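Two Arms, One Trash Bag

Noman Talpur has spent over 300 evenings in the Goslow shared workshop teaching a pair of white robot arms to do a chore his teenager does in eleven seconds, with sighing. The project is called Tudeo. Its current ambition is to get a black garbage bag off a wall hook and into a bucket.

"I started with blocks," he says. "Everybody starts with blocks. Then I thought, what do I own that's worse than a block?"

A bag, it seems, is much worse. It has no edges to speak of, it clings, and it changes shape when you touch it. Talpur wants one gripper to hold the plastic while the other finds a second spot to grab. 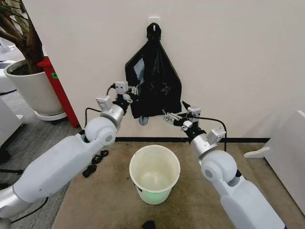 Festelico, from the bench next door, would have bought a bin with a pedal and been home by 6. Talpur has heard this before, usually on a Monday.

"A pedal doesn't put the bag in," he says. "I checked."

The grip itself took 3 rewrites. Squeeze too early and the fingers close on air; too late and they're pushing the wall. He now starts some attempts from the top, up by the knot, and others from the lower corners. He keeps the results in a notebook whose first page reads "Do not show Ghauri."

Ghauri is his brother-in-law, and has asked to see it 29 times. 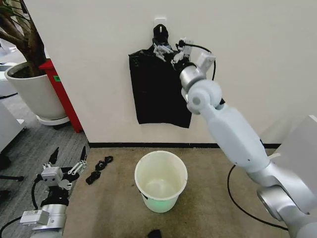
What comes next

Lining the bucket, eventually. Talpur would like the bag open and over the rim by February, and declines to say which February.

"After that, tying it shut," he says. "I'm not ready to talk about tying it shut."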